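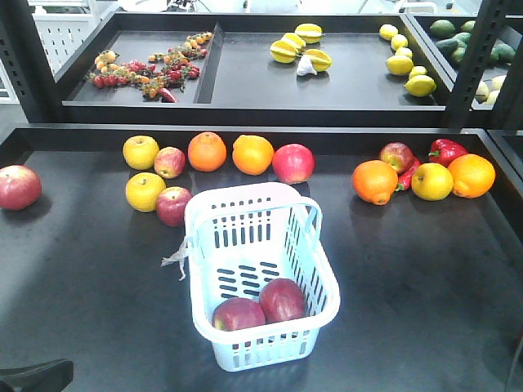

How often should the gripper on a picking cell be set to zero again? Every morning before the first run, and again after any change of the finger pads.

On our Bunorus cell the work takes a few minutes. Stop the program and put the arm in its home position. Wipe both finger pads with a dry cloth. Close the gripper slowly until the pads touch, then press Set Zero on the panel and hold it for 2 seconds. The display must show 0. If it shows another value, open the gripper and repeat.

Next, check the force. For apples and oranges we use setting 113, and for peppers we go lower — the skin marks easily. Make one slow pick into the basket before you return to normal speed.

Change the pads after 300 hours, or earlier if the surface is shiny. Write the date in the cell log.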